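Backpacks and Bags > Packing and Organizing

Thread: Where do you put the small flat stuff in a school-size pack?

lzamani
Posted February 17, 2019
I have a navy pack with one big compartment and one zippered pocket on the front. It's a Lollik, bought in November, and I like it apart from the pocket. I carry pencils, a pack of refill leads, a white eraser, a charging cable and a notepad. When everything goes in the front pocket the pack bulges and the zipper is hard to close. When it goes in the main compartment it all sinks under the books.

I've been using small clear bags. Is there a better way, or do I need a different pack?

prerkham_kamran
Clear bags are fine. The question is what goes in first. Lay the pack on its back with the pocket facing up, open the zipper all the way, and put the long things in before the short ones. Long things go flat along the bottom seam. Most people drop them in standing up and then wonder why the zipper catches.

Tomomi S
I disagree with laying it flat. You wear the pack upright, so pack it upright. Anything you arrange neatly on a table will slide to the bottom of the pocket in the first two minutes of walking.

prerkham_kamran
It slides if there's empty space. Fill the pocket snugly and it stays put. I've carried mine this way to work for six years.

Tomomi S
Snug is what she's complaining about. She said the zipper won't close.

lzamani
It closes, it's just hard to do. For reference, the pocket is a bit narrower than a paperback is tall.

golshifteh_p
Can we see a pack like the one you mean? Some of these front pockets have a gusset and some are sewn flat, and that changes the answer.

lzamani
Same general style as mine, with the small things still out on the table:

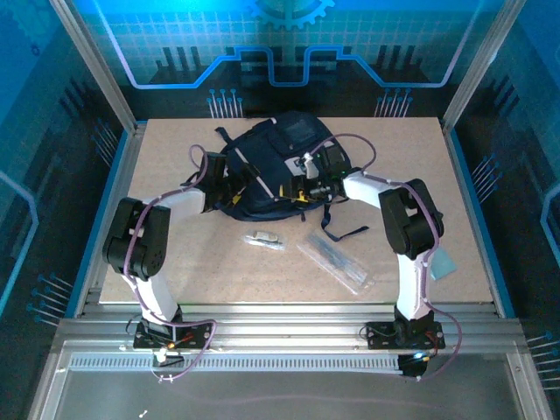 Navy pack with white piping, small items in clear plastic

Mine has the same kind of zippered pocket in front. I don't know if it has a gusset. How do you tell?

golshifteh_p
Put your hand in and push outward. If there's a strip of fabric along the side that unfolds, that's a gusset. If the front panel just pulls tight, it's sewn flat.

On a flat pocket I would only put flat things. The long sleeve is OK in there if it lies level. I'd keep anything lumpy in the main part.

Parviz H.
Nice looking pack. I like the yellow buckles. Get those straps out of the way before you do anything else, though. I fold each one back on itself and hold it with a rubber band. A loose strap gets under the pack, the pack sits crooked, and then you're fighting the zipper at an angle.

Tomomi S
Agree on the straps. I cut mine shorter and melted the ends with a lighter.

Parviz H.
I wouldn't cut them. You need the length in winter when you have a coat on. My son cut his and had to buy a new pack.

lzamani
I'm not cutting anything. Rubber bands I can do.

OK, I did the hand test and there's no gusset. The panel just pulls tight. So the cable comes out of there.

golshifteh_p
Then pencils, leads and notepad in the pocket, and the cable in a pouch in the main compartment. The eraser could go either way. If it's one of the thick ones I'd put it with the cable.

prerkham_kamran
Also squeeze the air out of the bags before you seal them. A small bag with air in it takes up twice the room. Leave one corner open, press it flat with your palm, then close the corner.

Tomomi S
Or skip the bags and buy a pencil case. I have a Rojanasak one that fits under the top flap, and everything is in one place. You take out one thing instead of four.

prerkham_kamran
A pencil case is the bulkiest thing you can put in a flat pocket.

Tomomi S
I said under the top flap.

lzamani
Update. I weighed the cable and its plug because I was curious, and together they're 292 grams, more than the rest of the small stuff combined. They now sit in the main compartment on top of the books, in their own bag. The pencils and leads are flat along the bottom of the pocket with the notepad in front of them – the zipper closes with one hand. Straps are banded.

I walked to the bus and back, about 6 blocks each way. The pencils moved a little to the left but stayed down.

Tomomi S
Told you they'd slide.

prerkham_kamran
A little to the left is fine.

golshifteh_p
Turn the notepad sideways and it should take up that gap.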